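Flimwood Education Reform Discussion Circle
Minutes of the regular meeting, 11 Mar 2024

The meeting opened a little behind time, as the conversation over coffee had already wandered well into the first item and it seemed a pity to interrupt it. The chair welcomed everyone back after the winter break and gave a particularly warm welcome to those joining us from Wudent for the first time. The minutes of the last meeting were read and accepted with one change: the word "abolish" in the paragraph on school fees should have been "review."

1. Who should run the rural schools

Most of the evening went to this item, and gladly so. The speaker took us through the discussion paper on moving primary schools from the national ministry to elected district boards. The paper covers 117 districts, of which 5 have tried the new arrangement so far, and the speaker was careful to say that this is a small number to build a whole policy on. There was a good, friendly argument afterward. Several members felt that parents will only trust a school when they can walk to the office of whoever is in charge of it. Others, who have lived under local boards, told us how quickly teaching posts can become favors for the families that win elections (one story about a cousin and a headmaster's chair had the room laughing, though it was a sad story really). It was agreed that hiring and day-to-day management ought to be looked at as two separate questions, and the speaker kindly offered to rewrite the second section along those lines.

2. Textbooks and the civics curriculum

We returned to the matter of the old civics reader, which still gives far more pages to generals than to parliaments. The reading group has now gone through it chapter by chapter and its notes run to 123 comments, many of them very thoughtful indeed. Members asked for the notes to be grouped by grade before they are sent around. There was some disagreement over whether religious history belongs in civics or in its own subject, and we did not settle it.

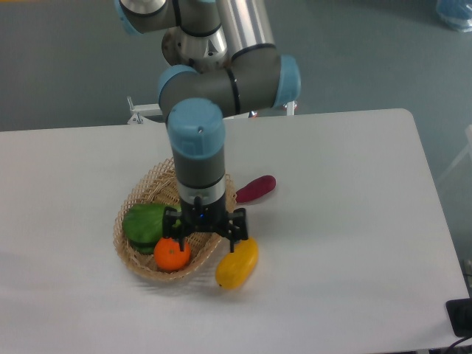 Wicker basket on the white table.

3. The Yip report on girls' enrollment

Copies of the Yip report had been passed around beforehand. It draws on 3,591 household interviews, and members thought the chapter on the walk to school was the strongest part of it. A member asked why families who had moved to the cities were left out, and the secretary will write to the authors to find out. Everyone wished to have it recorded that the report is a pleasure to read.

4. Newsletter

Jeltex has again agreed to print the newsletter at last year's price, for which we are very grateful. Articles are still wanted, short ones especially, and a summary of tonight's talk on district boards will go on the front page.

5. Other business

A request to start the meetings half an hour earlier was talked over at some length and left as it stands for now. The lending shelf is missing both volumes on land reform, and members are asked to have a look at home.

The next meeting will be in May, when we will take up the rewritten section on hiring and, if time allows, the question of religious history again. The chair thanked everyone for their patience and good humor, and the meeting closed.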